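I've been running Halteck's planner for 23 days now, and I like it a lot more than I expected to! Setup took me one evening (most of that was the license key). You give it a pushing goal, like "star next to the cylinder," and it draws the path before anything moves.

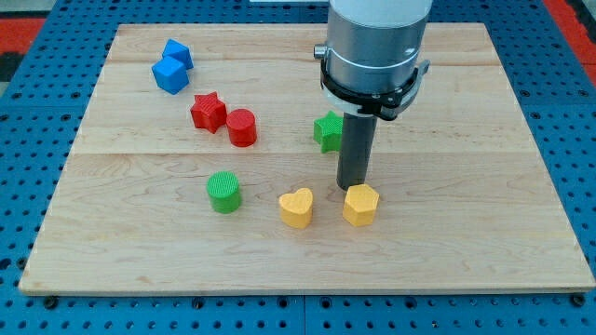
Replanning is the best bit. It's quick, and you can drag a waypoint by hand if you hate its choice. The log viewer is clunky though, and it crashed on me twice with long runs. At $136 I'd still buy it again, but Prys Kemeys over at Mellow swears by the free one, so maybe try that first.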